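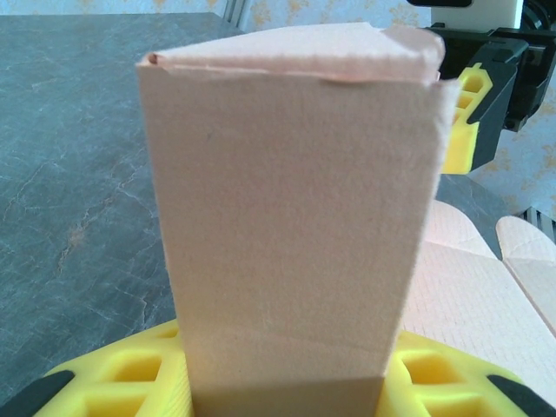

Packaging firm Irnden will decide Thursday whether to spend next year's equipment money on robots that handle cardboard. The quote from supplier Wonance covers 14 grippers and comes with a promise of 100 folded cartons an hour. Irnden's own trial in June managed almost 60.

Spare finger pads, at $2,917 a set, are billed separately — and the quote doesn't say how long a set lasts. A rival bid from Rekora includes spares but leaves out training.

Managers want the order signed before prices go up. They have yet to show what the line would cost in its second year.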